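Pomare go into the new season in the second division for the first time, and their coach is not pretending the step up will be easy. Siriporn Phromma took the club through last season with 2 home defeats, the best record in the league below, and has kept nearly all of that squad together. We met at the ground in July, an hour before evening training.
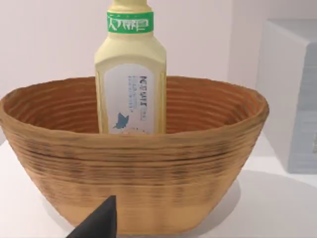

*Interview by Elsie Ormsby*

Phromma did most of her preparation for promotion before it was certain. By the time the final match was played she had already watched every side Pomare might face.

"I had a list by spring," she said. "If we stayed down, fine, I'd wasted some evenings. But I wanted to know what the defending looks like up there. It's quicker. Teams close you down higher up the field, and we've been used to getting time on the ball."

The opening match is away to Datow, who finished fourth and have a new striker. Phromma thinks the fixture suits her team better than a home start would have.

"They'll want to come at us early. That leaves room behind. We scored a lot of our goals that way last year, and Angus is good at seeing the pass."

Angus Kerslake, the captain, is 34 and has signed for one more season. He missed the last month of the promotion run with a calf injury and watched the deciding match from the bench. Phromma said he has trained fully since the squad came back.

"He won't play every game, and he knows that. We talked about it before he signed. He'd like to play every game, of course. I would have worried if he'd told me anything else." 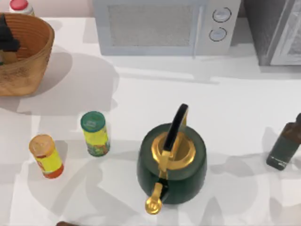
## A new goalkeeper

The biggest change is in goal. Vlasta Vávra has joined from Ukomik on a deal that runs for 2 years, and she is expected to start against Datow.

Pomare have a mixed coaching setup but field separate men's and women's sides, and Phromma runs both. Vávra will play for the women, who also went up. Her arrival means Indira Poduval, last year's first choice, has a contest on her hands.

"Indira was very good for us," Phromma said. "I told her in person that somebody was coming. She asked who, and when I told her she said, 'Well, she's decent,' and went off to do her kicking."

Would she consider rotating them?

"No. I don't like it for goalkeepers. The back four need to know the voice behind them. One of them will have the shirt and the other will have the cup."

Money is tight at both ends of the club. Average attendance last season was 357, and the budget for the coming year assumes no great rise. Phromma has been allowed one more signing and would like a left back.

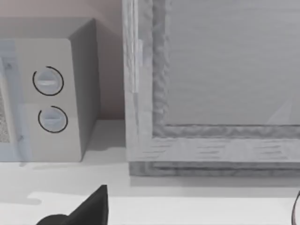 She has looked at a player from Grumuvis, though she would not give a name, and said the talks had gone quiet over the last week. If nothing comes of it, she will use a midfielder there, as she did for much of the winter.

"It worked well enough. We got caught a few times on the far post, and we've been drilling that. I'd still take a proper left back if one walked in tonight."

As for a target, she would only say that she wants both sides clear of the bottom places by the winter break. The players were coming out by then, and she went to set up the first drill.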